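Why Does Wood Have Stripes?

Have a look at the nearest wooden thing. It could be a door, a ruler, a chopping board or the leg of your chair. Get your nose right up close. Can you see thin lines running along it, some straight and some wiggly? Those lines are called the grain, and they are a kind of diary that a tree wrote about its own life!

My name is Jabari Kioko and I have been mad about trees since I was small enough to hide inside a hollow one (I still would if I fitted). Let's find out how those stripes get there.

A tree grows in two directions

Trees grow upwards from the tips of their branches. You probably knew that. But they also grow outwards, getting fatter every year, and this is the bit that makes the stripes.

Just under the bark there is a very thin living layer called the cambium (say it KAM-bee-um). It is thinner than a slice of cheese, and it works terrifically hard. On its outside it makes new bark. On its inside it makes new wood. So the newest wood in a tree is always close to the bark, and the oldest is right in the middle.

If you carved a notch in a trunk at the height of your chin (please don't, it hurts the tree) and came back when you were a grown-up, the notch would still be at the same height from the ground. You would be taller, but the notch wouldn't!

Light stripe, dark stripe

In spring there is usually plenty of rain and the tree is in a hurry. It needs lots of water for its new leaves, so in trees like pine it builds wood with big, wide tubes. This is called earlywood and it looks pale.

Later in the summer the tree slows down. Now it makes small tubes with thick walls, packed tightly together. This is latewood, and it looks darker. By the time winter comes the tree has stopped making wood altogether and has a good long rest.

One pale band and one dark band make one year. Cut straight across a trunk and you see the bands as circles, one inside the other, like ripples on a pond. Count the dark ones and you know how old the tree was.

At the edge of Totdale Wood, where I walk most mornings, there is a pine stump with 67 rings. I counted them twice, kneeling in the mud, and got the same answer both times, so I was very pleased with myself. Eight of the rings are squashed so close together that I needed a magnifying glass. Narrow rings often mean hard years, perhaps with too little rain or too much shade from bigger trees.

From circles to lines

So why does a table have lines on it and not circles? It depends which way you cut. Think of a stick of rock from the seaside. Slice across it and you get a round pattern. Slice it the long way and the same colours turn into stripes. A plank is cut the long way, so the rings show up as lines.

Sometimes lots of strips of wood are glued side by side to make one big flat top. This is called butcher block, and it is a good place to go grain hunting, as neighbouring strips may have come from different parts of a tree, or even from different trees.
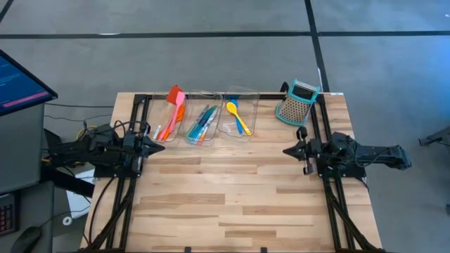 What about knots?

A knot is the brown, roundish spot you sometimes find in a plank. It is where a branch used to be! The branch began deep inside the trunk, and as the trunk got fatter it wrapped itself around the bottom of the branch. The grain has to bend to get past, just like a stream flowing round a stone.

Knots are very hard, and they can be a nuisance if you are trying to saw through one. I think they are the best part of any plank. Some look like eyes and some look like planets.

Try it yourself: make a grain rubbing

You will need thin paper, a wax crayon and a piece of rough, unpainted wood. An old fence post is perfect, but check it for splinters first.

Lay the paper on the wood and ask a friend to hold it still. Peel the wrapper off your crayon and rub gently with its long side. The raised lines will appear on your paper, as if by magic. Try another piece of wood in a different colour, and write underneath where you found each one.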